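Home and Office Flooring > Carpet tiles > Streaked grey tiles, which direction?

margarida_l
Hello all. We have grey carpet tiles with a streaked pattern and the office chair stands directly on them. I want to lay the same in my second room, but my husband says the stripes make him dizzy. What do you think?

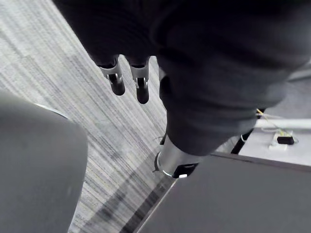
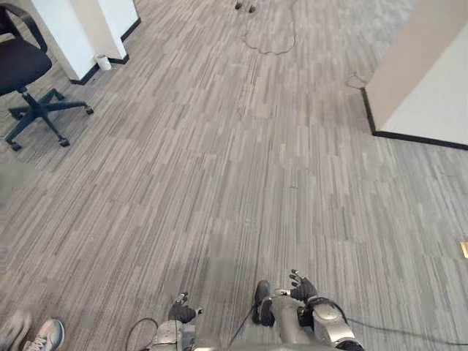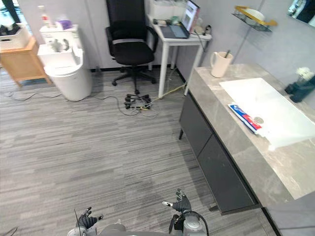
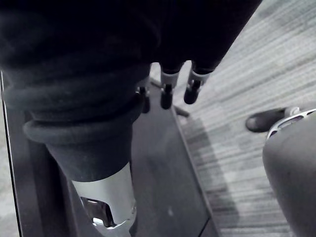

The tiles are from Vernberg. I need 80 more. Should I turn every second tile, or keep all stripes in one line?

Prasert_C
Keep one line. Turned tiles look like a chess board, and your husband will complain more.

pkaewkla
I don't agree with Prasert. In my office we turned them and the joints disappeared. But please do something about the cables first - a chair rolling over them will damage them.

Prasert_C
In a big office, yes. In a small room it is too busy.

margarida_l
Thank you both. The cables I will move on Saturday. I will lay 9 tiles turned, without glue, and let my husband decide.

pkaewkla
Good plan. Check the arrows on the back before you start.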